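Naltent releases Wavell 2, adds blur gating to wrist-camera tracking

December 30, 2020
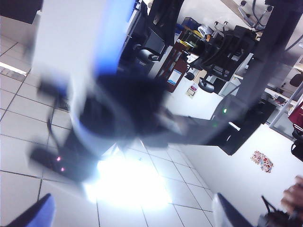
Naltent has released version 2 of Wavell, its open-source perception and control package for arms with a camera mounted at the wrist. The main change is a gating stage placed between the feature tracker and the pose estimator. Each incoming image receives a sharpness score, computed per tile, and tiles under a set threshold are withheld from the pose update. During fast wrist motion the center of the view is usually the first region to fail: the dark object between the two fingers smears into the panel behind it, while the grout lines at the left of the floor still give the tracker straight edges to hold. Reflections are handled by a separate mask, which drops saturated patches such as the bright one on the tiles.

When too few tiles pass, the estimator falls back on joint encoders for up to 9 control cycles, then asks the planner to slow the arm. Version 1 discarded the whole image in that case.

The developers tested the release on 3854 recorded sequences from the Derese set. Tracking was kept to the end in 89 percent of them, according to the release notes. Most of the remaining failures involved thin cables, which the tile score rates poorly even at low speed.

"The threshold is still a single global value," said Hiwot Tufa, who maintains the tracker. "Per-camera calibration is on the branch but did not make this release."

The planner interface, written by Wubit Gebremichael, is unchanged since September. Configuration files from version 1 load without edits, except that the key for maximum blur has been renamed. A bridge to the Prirkenano simulator is included as a separate module.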